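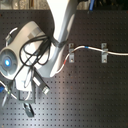
The arm over the board, with the cable already running through two clips.

Print this page | E-mail this to a friend

How I record cable-routing demos for imitation learning

People keep asking how Gergely Hajdu and I collected the demos for our Grundo policy, so I've finally written it up (updated 2024-03-05). You'll want an arm, a perforated board, some clips and a white cable – and patience, lots of it!

Step 1. Mark the cable
Put a short band of red and a short band of blue on the cable. We compare where the bands end up relative to the clips, and that's our whole scoring system. Ours started life as a scribble on a train ticket to Osdale and it's still going strong. 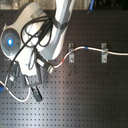
Red band to the left of the clips, blue band between them.

Step 2. Fix the clips and write down the holes
Screw them down and note the row and column of every one. I skipped this in August and had to bin 15 demos, which hurt. Leave a bit of slack in the cable too, as a tight one gives the policy nothing to learn from.

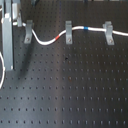
Three clamps in a row, with a sag between the first and second.

Step 3. Record
We did 400 demos with the first layout, then shuffled the clips and carried on until we had 800. Keep the slow, clumsy ones (mine, mostly). The policy trained only on Gergely's tidy runs got stuck far more often when the cable slipped.

Step 4. Check the wrist view
Scrub through 2 episodes from each batch before you train on anything. Glare off the board is the thing to look for, so move your lamp if the holes start to wash out. 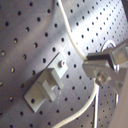

Step 5. Train and test
Hold back one clip layout completely and test on that. I use the Jastivdale script with its default settings, and leave it going overnight.

E-mail this page | Print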